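How to Make Pulled Taffy at Home

If you've only ever had taffy from a paper bag at the beach, you're in for a treat. Fresh taffy is soft and buttery and a little bit silly to make, and the pulling is the best part (bring a friend!). I make it every December and then find excuses to make it the rest of the year too.

The recipe fits in a medium saucepan, and you'll need a candy thermometer you trust. Test yours in boiling water first. Mine reads 2 degrees low, so I adjust for that every time.

What goes in

2 cups sugar
1 cup light corn syrup
3/4 cup water
2 tablespoons butter, plus plenty more for your hands
1 tablespoon cornstarch
1/2 teaspoon salt
1 teaspoon flavoring
A few drops of food coloring

Cooking the syrup

Stir the sugar and cornstarch together in the pan while they're still dry, so you don't get lumps. Add the corn syrup, water, butter and salt, and stir over medium heat until the sugar melts. Once it boils, put the spoon down. Wash any crystals off the sides with a wet pastry brush and let it cook to 255 degrees for soft taffy or 260 for something chewier. I like 257, if you want to know exactly where I land!

Take it off the heat and stir in the flavoring and color. Pour it onto a buttered rimmed baking sheet and leave it alone until you can touch it comfortably. The edges cool first, so fold them into the middle with a buttered scraper once or twice while you wait. Keep kids well back at this stage. Hot sugar sticks to skin and burns badly.

Pulling

Butter your hands more than seems sensible. Gather the taffy into a rope, stretch it out as far as your arms go, fold it in half, twist, and stretch again. At first it's glassy and heavy and you'll wonder what you signed up for. Then the air starts getting in and it turns pale and satiny, and it's just wonderful to watch. Give it 10 to 15 minutes. When it's hard to stretch and has faint ridges along it, you're done.

My friend Tolera Gidey pulls his over a big clean hook on the wall, like an old candy shop, and gets a lighter chew than I do. I'm a little jealous.

Cutting and wrapping

Roll the taffy into ropes as thick as your finger and snip them with buttered kitchen scissors. Let the pieces sit for half an hour before wrapping, then twist each one in a square of wax paper. Cut the squares ahead of time. You will not want to do it with buttery hands.

For serving I go with a wide white bowl with some shine to it.

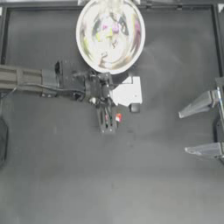
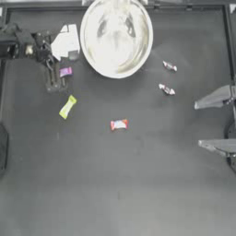 Wrapped taffy keeps for a couple of weeks in a tin at room temperature. Skip the fridge, where it goes hard and then sweats when it warms up. On humid days the pieces may get sticky no matter what you do, so wrap them a bit sooner.

If a batch comes out too soft to hold its shape, put it back in the pan with a splash of water, melt it slowly and cook it 5 degrees higher than before. Grainy batches can be saved the same way, with an extra spoonful of corn syrup. For flavors, try peppermint first, then go for root beer. The root beer is so good!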